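Home | Syllabus | Handouts | Readings
Filed under: Household Skills, Unit 8

Handout 8: Clearing and Sorting a Table
Instructor: Soledad Achterberg

Start by looking over the whole table before you move anything. Decide which pieces are dishes, which are food, and which are condiments. Work on one group at a time.

1. Dishes
Bowls, plates and mugs go together, but each has to be empty before it is stacked. A plate with a bottle on it counts as in use. So does a bowl with fruit in it. On our practice table the green bowl can be moved first, and the mug lying on its side should be picked up by the handle. The red squeeze bottle comes off its plate before the plate is touched.
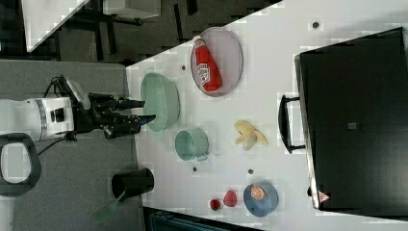

2. Food
Pick up small fruit early, as it rolls. The strawberry and the orange slice can share the blue bowl. Leave the banana for last.

3. Condiments
Check that the cap is closed. Store bottles upright on the Torkik shelf.

For next class: write up your own kitchen table in the same three groups, one page. Hand it to Sekar Sutanto.

Shares: 18 | Comments: 8
Previous | Next | Back to top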